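Does Hard Work Always Win?

You have probably heard a grown-up say it. Work hard and you can be anything. It is on posters at school and inside birthday cards. But is it true? Let's check before we believe it.

Start with a story people tell in Kulville. A boy sold apples from a cart, saved every coin, and grew up to own the biggest shop in town. He got rich, the story says, by getting up early.

Now ask some questions. Did other kids in Kulville get up early too? Probably. Did they all end up with big shops? No, there was only one. So getting up early can't be the whole answer.

Look closer and you find more. The boy had an uncle who lent him the cart. The road past his corner was fixed that May, so more people walked by. The story leaves those parts out. Stories about success often do – they are told by the people who won, and winners like to talk about what they did themselves.

Try this at home. You need 17 friends, or 17 buttons if your friends are busy. Everybody flips a coin. If it lands on tails, you sit down. Keep going until one person is left. Did the winner try harder than the rest? Of course not. But ask how they did it, and they may tell you about their special way of flipping!

Does that mean you should quit your homework? Nice try. Practice does help. Someone who plays the piano for six months will play better than they did on the first day. What practice can't do is promise you a prize. Two kids can work the same amount, and one may have a quiet room and a teacher with lots of time while the other shares a noisy room with a baby brother.

So next time you hear that somebody "did it all alone," ask two things. Who helped? And who tried just as hard and didn't make it into the story?

Be a little careful, too, with people who say a poor person must be lazy. How would they know?
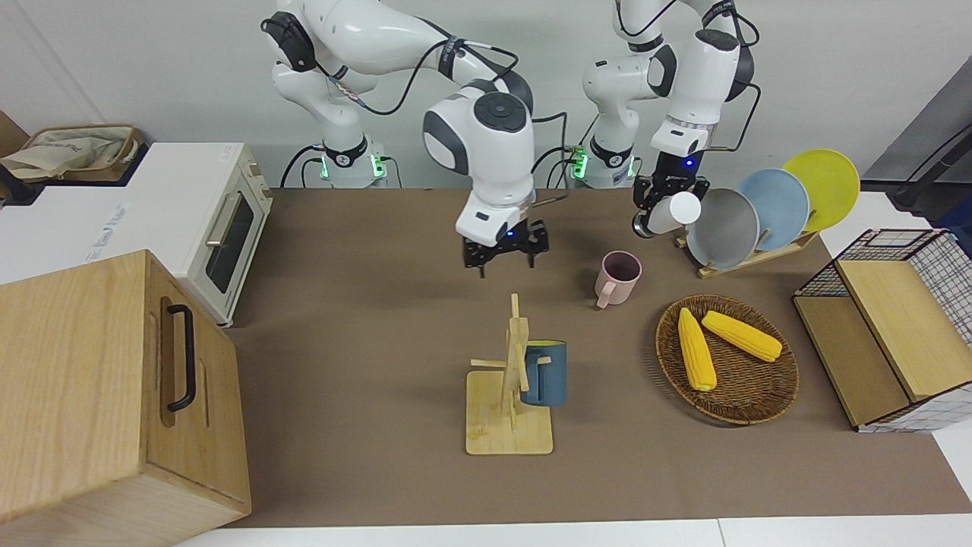 Goel wrote: My grandma says luck only comes to people who work. I asked her who helped her when she was little, and she talked for two hours.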